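Kostdale Open Day (home handling demonstration)
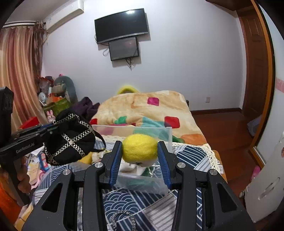

The Kostdale Open Day is a public demonstration of hand-held gripper work, held once a year by the Mernoteck workshop in Kostdale. Best known for its tidying sessions, done in ordinary furnished rooms and not on a bench. Operators work the grippers by hand, one tool per person or one in each hand, and sort household things into boxes and bags. Soft items are the usual choice – a fuzzy yellow one, squeezed between two ribbed blue pads over a clear plastic storage box, is typical of the type. Visitors watch from the doorway, or on a screen in the next room.

History

First held as a closed visit for suppliers. Opened to the public the year after, when Mernoteck moved into its present building. The 30/07/2019 edition was the largest up to then, with 216 visitors against 89 the previous year. Moved from August to July to avoid the Tavura trade fair, and has stayed there since. Tickets were free but had to be booked; the 200 places offered online went early and the rest were let in at the door.

Program

The day runs in 2 sessions, morning and afternoon. Each starts with a short talk, then the room demonstration, then questions. The usual order of work:

Soft things first – toys, folded clothes, small cloth items.
Bags and straps next. Harder, as straps catch on the jaws.
Bed covers and blankets last, if there is time. Often there isnt.

No score is kept. Operators are allowed to drop things and pick them up again, and the talk makes a point of saying so. Part of the morning is given to grip pressure: how hard the pads can close on a stuffed item before it slips out sideways. Children may try a practice gripper at the end of the afternoon.

Equipment

Grippers are two-jawed and worked from a handle. Padded jaws are prefered for cloth and plush, bare jaws for boxes and lids. Motion recorded in the sessions is later used to train robot arms, which are shown seperately in the Østergaard hall and do not take part in the room demonstration.

Reception

Local coverage mostly friendly. Common complaints – the doorway is narrow, the talk runs long, the coffee runs out. Some visitors in 2019 had expected a walking robot and left early. Schools make up a good share of the morning bookings, and a second room was added to the plan after teachers asked for one.

Related articles
Mernoteck
Østergaard hall
Tavura trade fair
Parallel-jaw gripper
Teaching by demonstration
Household robot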